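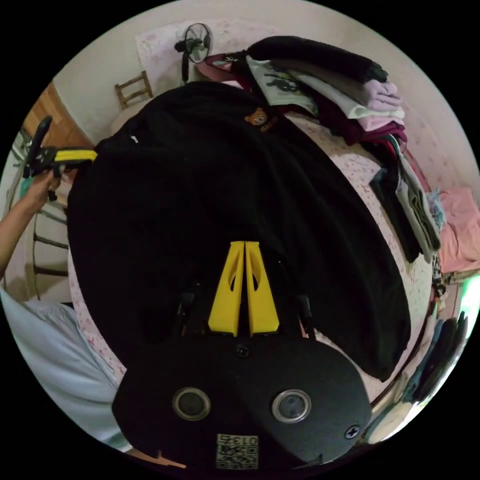
Do You Really Need 10,000 Steps? And Other Health Claims Worth Checking

Somebody has probably told you that you have to walk 10,000 steps a day to be healthy. Maybe it was a gym poster. Maybe it was a watch that buzzed at you during dinner. It sounds like a rule that doctors worked out in a lab.

It wasn't. The number became popular in Japan in the 1960s, when a company was selling a step counter with a name that meant "10,000-step meter." It was a nice round number and it looked good on a box. Scientists who tested it later found that walking more is good for most people, but nothing magic happens when the counter rolls over.

So be a little suspicious of round numbers. Ask who picked them, and what they were selling.

What your body does when you move

Your muscles need oxygen to work hard. When you run up the stairs, they need more of it, so your heart beats faster and you breathe harder. Try this. Sit still and count your heartbeats for one minute. Say you get 90. Now do jumping jacks until you're puffing and count again. The number will be a lot bigger. Then see how long it takes to drop back.

If you do this kind of thing often, your heart gets better at its job. Health experts say kids aged six and up should get an hour of moving around each day. It doesn't have to be all at once, and it doesn't have to be a sport. Tag counts. So does dancing badly in the kitchen.

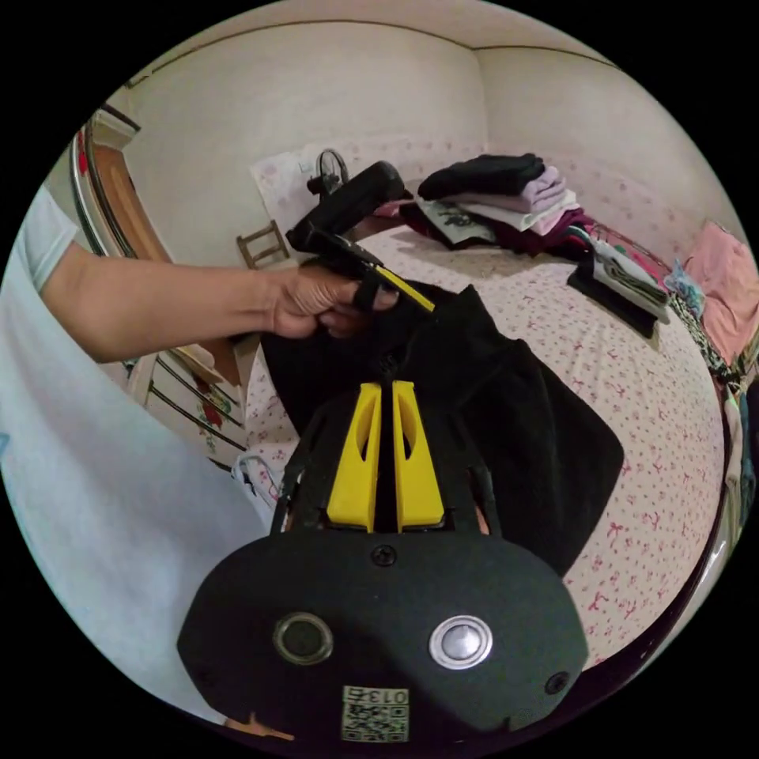
The trouble with trackers

Let's say a company called Nestgate makes a wristband for kids, and its ad says, "Wearers took 500 more steps a day!" Sounds great. But slow down and ask some questions.

More steps than whom? More than the same kids took before they got the band? More than other kids? How many kids were in the test? If it was 53, that's two classrooms, and two classrooms can't tell you much about every kid in the country.

Did they keep it up? A new gadget is exciting in the first week. By March it may be at the bottom of a drawer with a dead battery.

And what counts as a step, anyway? A wristband can't see your feet. It feels your arm swing and makes a guess. You can fool plenty of them by shaking your hand while sitting on the couch. You can also push a shopping cart through a huge store and get hardly any steps at all, as your arms stayed still. 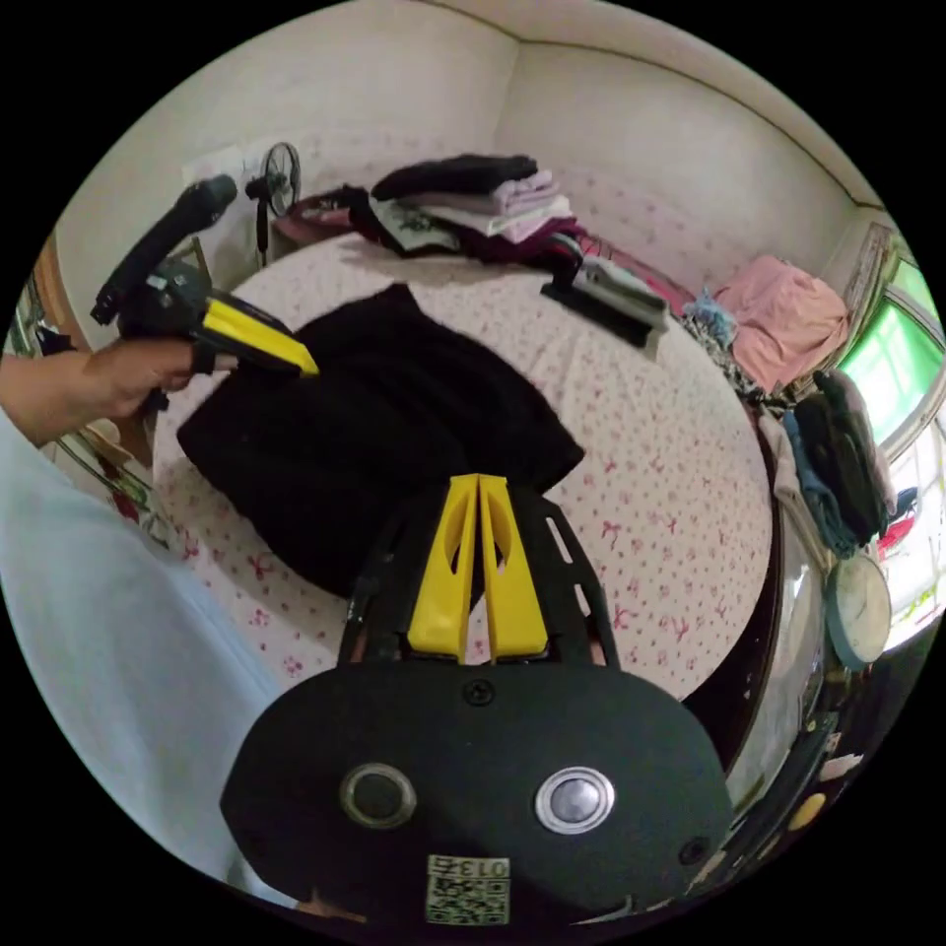

Bedroom, with a black top on the bed.

What about calories burned?

This number is even shakier. A calorie is a way to measure energy. To know how much energy you used, a scientist may have you breathe into a mask and measure the air that comes out. A band has no mask. It takes your age, your size and maybe your pulse, and does some math. Two different bands on the same arm can give two different answers, and they can't both be right.

Kids don't need to track calories anyway. You're growing, and growing takes fuel. If you're worried about food or your weight, talk to a parent, a school nurse or a doctor. An app doesn't know you.

Test one yourself

If there is a tracker or a phone with a step counter at home, check it. Walk and count out loud until you reach 480 steps. What does the counter say? Do it again with your hands in your pockets. Write down both answers.

If the numbers match, good. If they don't, you've learned something the ad left out.

Words to know

Pulse: the beat you can feel in your wrist or neck each time your heart pumps.

Estimate: a careful guess. A step count is one of these, even when the screen shows an exact number.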